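About Us

Home
What We Do
Our Rooms
Working With Us
Contact

Jollamow is an independent data workshop based at Flurkgate. We gather and prepare examples from which learning systems are taught to handle everyday things. Our clients are research groups and manufacturers who need careful records of ordinary tasks, carried out many times over by people who know the equipment well.

The organisation began as a small service within Slanina, a training centre for machine operators, and became a separate body when the demand for recorded sessions outgrew the teaching timetable. We still share a reception and a loading bay with the centre.

What we do

Each task starts as a written sheet agreed with the client. The sheet names the object, the starting position, the movement required and the point at which the attempt is to be judged complete. An operator then guides the robot through the task while the cameras and joint readings are stored together. Failed attempts are kept, marked as such, and supplied with the rest unless the client asks otherwise.

Our present shelf list holds 176 objects. They are chosen for differences in shape, finish and stiffness, and most can be bought in any household shop. Balls, jars, sponges, boxes, cloths and small tools are all represented. Objects of the same colour are often set as neighbouring tasks, so that a system trained on the results does not come to depend on colour alone.
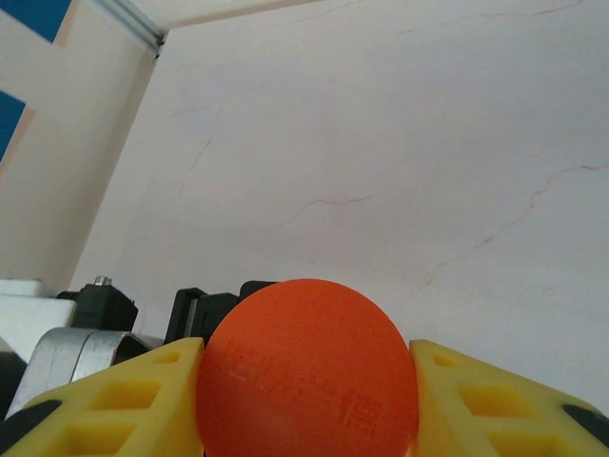

An orange ball held between the two fingers of the right-hand gripper.

Views from the wrist are supplied with every session. Clients may also request a fixed overhead view, which is recorded at the same rate and shares the same clock.

How examples are checked

Every recording is watched in full by a second member of staff who took no part in making it. The checker confirms that the written label agrees with the action, that no view has dropped out, and that the start and end marks fall in the right place. Where operator and checker disagree, the recording is set aside for the Friday review and is not released until the matter has been settled.

Our largest completed collection, Bodilberg, contains 2,253 checked examples of grasping, lifting and placing. It is offered under licence to teaching institutions, together with the task sheets and the labelling guide. Requests should be made in writing and should state the intended use.

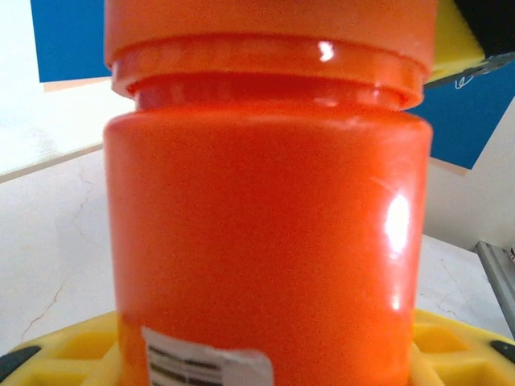
Page last changed: November

Our staff and training

Around 70 people work for Jollamow, the greater number of them as operators. No earlier experience with robots is required. New operators complete 6 weeks of supervised practice before their recordings are accepted into a client collection, beginning with firm objects and moving on to soft or folding ones. Sessions are kept short, and operators change stations during the day.

Privacy and care

Recording takes place only in rooms set aside for the purpose. Visitors are told before entering that cameras are in use, and any recording in which a visitor can be recognised is removed before release. Client material is stored separately from our own collections.

Visits and enquiries

Schools, colleges and prospective clients are welcome to arrange a visit to Flurkgate. Groups should apply at least a fortnight ahead through the contact page, giving the number attending and any access needs. Applications for operator posts are handled through the same page and are acknowledged in writing.

Terms of use
Privacy notice
Accessibility
Back to top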